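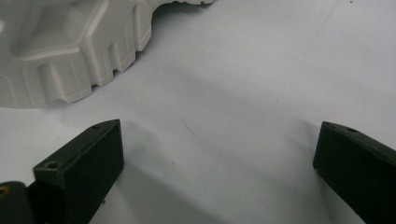 How often do the finger screws on the Wolel gripper need checking? Every morning before the first run, and again after anyone has dropped it.

Right, the review. Wolel finger kit and service pack, bought in March for our hand-held gripper at the Ferham bench. Used it hard since then. Writing this between jobs so forgive the state of it.

What you get: a pair of fingers, bag of screws, two hex keys, small tub of grease, a printed card with the set-up steps. Card is decent. Big type, survives greasy hands. The hex keys are rubbish, one rounded off in the first week. Use your own.

Fitting. Slow the first time, quick after. Take the old fingers off one side at a time so the carriage doesn't wander, new one on, screws in loose, close the jaws till the tips meet, then nip up. If you tighten before closing you get tips that cross slightly and you'll be chasing it all afternoon. Ask me how I know.

Zeroing is where the kit earns its money. The opening is reported from 0 to 255, and with our old Mirard fingers the closed reading crept up over a shift till we were re-zeroing at lunch. With these it stays put. I logged it for the first 3000 cycles and it never moved enough to matter. Closed is closed.

Grip on moulded plastic parts is good. We do a lot of white, chunky stuff with teeth and pockets, and you want to come in square on a flat face. Catch the corner of a tooth and the part twists in the jaws - any finger would do that, not marking it down. The dark colour helps too, easy to pick out the tips against a white table.

Cleaning. Wipe the table and the fingers, every time, same cloth is fine. Hairs and specks on a white top show up horribly in the recordings and I've had whole batches sent back over it. Lint roller for the table, dry brush for the screw holes. No solvent on the fingers, the card says so and I tried it anyway on a spare. Went tacky.

Grease the slide every 700 cycles. Card says a pea-sized blob, I use half that. Too much and it creeps foward onto the fingers and then onto the parts.

Complaints. Spare screws only come in packs of 16 and cost silly money. Delivery was slow, came via Cowie and sat in thier depot. And no thread lock in the box, which for something that gets waved about all day is daft. Buy a tube, one tiny drop per screw, leave it overnight.

Against the Mirard set: those are cheaper and a bit lighter in the hand. Fine if you only use it now and then. For daily work I'd pay the extra, the re-zeroing alone was driving me up the wall.

Four stars. Would be five with proper hex keys.

Update 15 May 2024 - still on the first pair, tips a little shiny, no play in the jaws. Second set ordered for the other bench.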